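Soap dish

A soap dish is a small, shallow holder for a bar of soap. It stands near a sink, a bathtub or a shower, and its main purpose is to keep the bar away from standing water. Soap that lies in water becomes soft and is used up faster.

Construction

The simplest soap dish is a single piece of ceramic, glass, metal, wood or plastic. Many plastic dishes are made of two parts: an upper tray, on which the soap lies, and a base under it, which collects the water. The parts are often of different colors, for example a green tray in a white base. The tray can be lifted out, and both parts are washed separately. 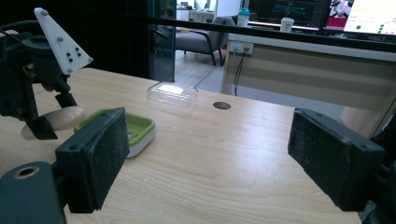
Bars of soap are commonly oval or rectangular. An oval bar touches the tray only with the middle of its lower side, so air can pass under the ends. A flat rectangular bar needs more help from the tray, and for this reason most trays have ridges, slots or small knobs. The ridges should be high enough that the bar does not touch the surface between them.

Soap boxes

A dish with a lid is usually called a soap box and is meant for travel. The bar should be dried before the lid is closed. At home an open dish is preferred.

Household collection at Plarnside

The town museum of Plarnside keeps 29 soap dishes from local homes. Most of them were given by Marjorie Dawber, who bought them at markets in Cludovthorpe and Prillby. The oldest 2 are of enameled iron and come from the Treloar boarding house. Howard Crabtree, who wrote the catalog, divided the collection by the way of drainage and not by material. Eight dishes have a separate tray.

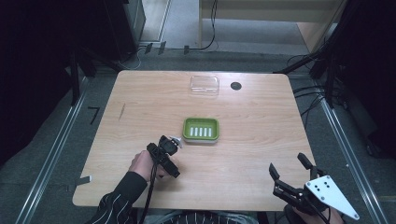

PLARNSIDE, December

The museum has added three plastic dishes to the catalog, all of the tray and base type. They are listed under "raised ridges", after the enameled pieces. The entry for the Treloar dishes was also corrected, and it now gives the length of each one without the handle.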